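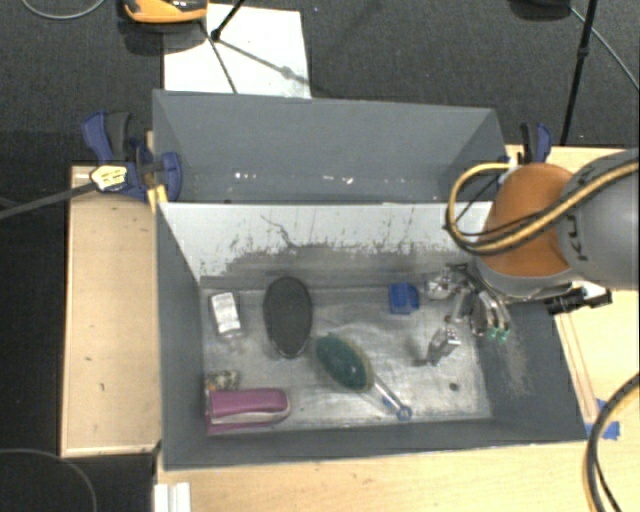 El brazo del club sobre la caja delantera, con un cepillo verde y otros objetos pequeños en el fondo.

Club de robótica: el reto de vaciar la caja

El grupo de Robótica de Eltstead cerró en abril la primera parte de su proyecto anual, Killo, dedicado a recoger objetos de uso diario de una caja metálica y pasarlos a otra. Participan 8 estudiantes, coordinados por Ngân Tăng, que se encarga también de las prácticas de programación del segundo curso.

El montaje usa dos cajas grises, una detrás de otra, sujetas por los lados con abrazaderas azules y negras. Los objetos se reparten sin orden. Los más fáciles para la pinza son las cajas pequeñas de cartón; los peores, los envoltorios transparentes y todo lo que brilla, que el programa confunde con el suelo de metal. Los cepillos de mango fino dan un resultado irregular – depende de cómo caigan.

Desde el inicio del curso el equipo ha registrado 1,150 intentos de agarre. Los datos se guardan en Tivus, la herramienta que escribieron los alumnos del año pasado, y cualquier miembro del club puede consultarlos.

El 22 de mayo de 2022 el grupo presentará el trabajo en el encuentro Triệu, en la categoría de manipulación. Cada equipo dispone de 10 minutos y de cuatro rondas. Antes de esa fecha queda por ajustar la velocidad de bajada de la pinza y repetir las pruebas con objetos apoyados contra las paredes.

Quien quiera traer objetos para los ensayos puede dejarlos en el aula del club. No se admiten vidrio ni pilas.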